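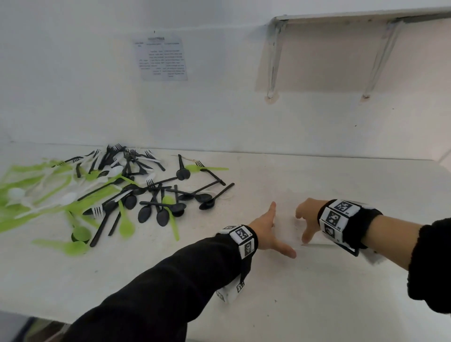
Black, white and lime green, all in one heap on the counter.

Olo two-arm cutlery sorter
By Nirkar
Sold and supported by Omoregie
Lease: $2,186 a month, training included

Hi, I'm Perrine Mallet, and I run the customer side of Olo. Before that I sorted plastic forks at Bremum for longer than I like to admit, so if this page gets a bit excited about cutlery, you know why!

Olo is a sorter for reusable plastic cutlery. It has two arms, it sits at a normal counter, and you tip the washed stuff in front of it in whatever tangle it came out of the basket. It picks, it sorts by type and color, and it drops each piece in its tray. When it gets a bundle it doesn't like (forks love to lock together at the tines) it pushes the whole clump over to the side for a person to pull apart.

How it learns your cutlery

Every site has its own mix. Bremum has three colors, and the suppliers change the shape of a handle without telling anyone. So Olo learns from the people who already do the job. You put on the wrist bands, which are black straps with little white marker blocks, and you sort the way you always sort. Use both hands, grab a bunch if you'd normally grab a bunch. Please don't slow down and be neat for us. Régis Pichon at Bremum spent his first morning laying out forks one at a time like he was setting a wedding table, and we had to ask him to go back to being Régis.

The bands go on over a sleeve or on bare skin, whichever is comfortable. Snug, but you should be able to bend your wrist all the way. If a block is dangling, tighten the strap a notch before you start the next batch.
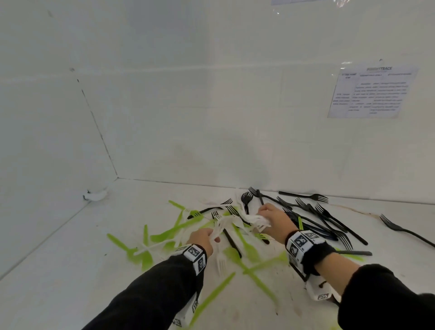 Both hands in the pile, with white plastic in each one.

What changes for the crew

People ask me this first, usually quietly, at the end of the demo. So I'll say what happened at Bremum and you can make up your own mind.

There were two people on cutlery every shift. Now there is one, and that person looks after Olo, untangles the clumps and does the final check on the trays. The other spot moved over to cups and packing, which was always behind anyway. Yannick Millet took it and tells me he'd never go back. Régis stayed with the cutlery and he's the one who calls me when a new supplier's fork shows up. He has opinions about forks.

It wasn't all smooth. The first December was rough, with party orders coming in every day and Olo still slow on white pieces against a white counter. For a while the crew did the white ones by hand and let the machine have the rest. We've since changed how it looks at pale pieces on pale surfaces and it's a lot better, but if your counter and your cutlery are both white, tell us up front and we'll bring a darker mat to try.

We also ask that whoever wears the bands gets paid their normal rate for it and gets a say in when. Thibault Mallet (yes, my brother) put that in the lease terms and I'm glad he did.

What you need

A flat counter against a wall, a regular outlet, and room for someone to stand next to the machine. Scuffs and scratches on the surface are fine. Trays are yours or ours.

In the box

Olo sorter with both arms
Wrist bands, one pair
Spare marker blocks and straps
Sorting trays
Wall card with the start and stop steps

Cleaning

Wipe the bands with a damp cloth and let them dry flat. Don't put them through the dishwasher. I did, and the blocks came off.

Questions or a demo

Ask for me or for Aurélien Hoarau at Omoregie. Aurélien does the installs, so if you already know your counter measurements, go straight to him.

Price checked 2026-06-28.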